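Desk Corner is a small set of stills of one flowered table top and the everyday things kept on it. Version 2 has 384 stills, down from 800 after blurred ones were removed.

## Setting

Blue brick-pattern walls on three sides, with a pale floral surface that has butterflies in the print. Crumbs and scuff marks were left in and should not be labelled. 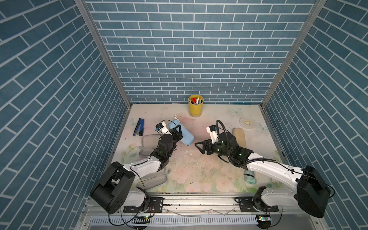

*Pen holder at the back, stapler to the left, tape and sponge to the right.*

## Labels

- `pen_holder`: one box for the holder and everything in it
- `stapler`
- `tape`: the roll, including its core
- `umbrella`: folded only
- `container`: trays, tubs and loose lids
- `dish`, `cup`
- `unsure`: anything two labellers could not agree on

Corina Hollenstein and Bit-na Ko did the labelling. Clear plastic took longest, as the edges are hard to follow against the flowers.

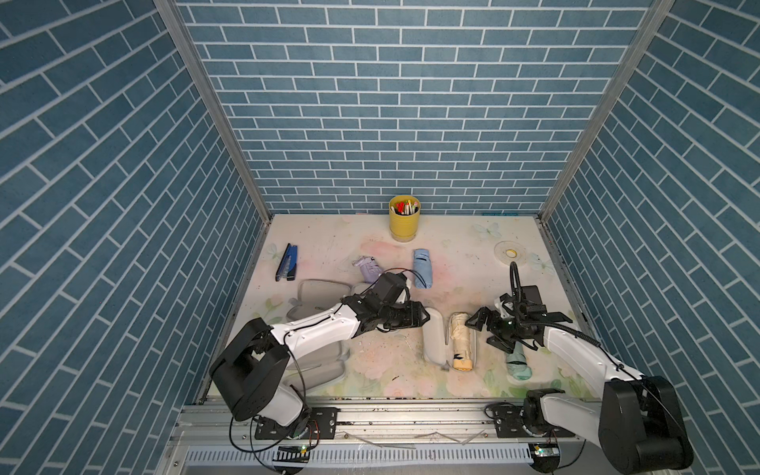
Where an item is partly covered, draw the box around the part that shows. Please don't guess at the rest. Version 1 did this differently, so the two sets of boxes should not be mixed.

## Known problems

Small soft items are often marked `unsure`. The label `dish` is rare.

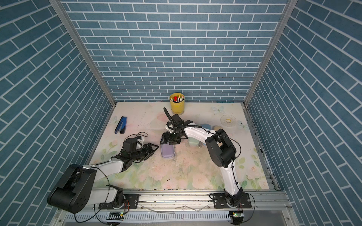
*Glass dish on the right, with a small yellow object in it.*

## Contact

Send corrections to Maite Arroyo, with the still number and the label name.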